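Drutelow sorting data, progress to 28th July

We now have 1,747 accepted episodes on the two-arm station in Jotville, against a March count of 200. Another 29 were thrown out for dropped joint readings. Each episode is one operator moving bottles, jars or blocks between the table and the trays.

Lempi Mäkelä rewrote the operator sheet so that start positions change every run. The first model trained on the older set did poorly with jars, and we want more of those before retraining. Remaining spend covers 22 operator days.

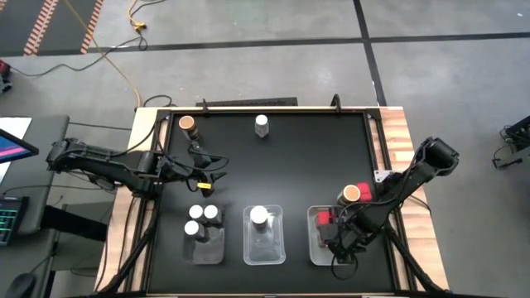

Two-arm station, right gripper over a red block in its tray.

Next period: finish the jar runs, then hand the set to Arkoro for labeling.

Comments (2)

Nông: Are the 29 kept anywhere? We could use them for the logging fix.

Lempi Mäkelä: Yes, in the rejects folder.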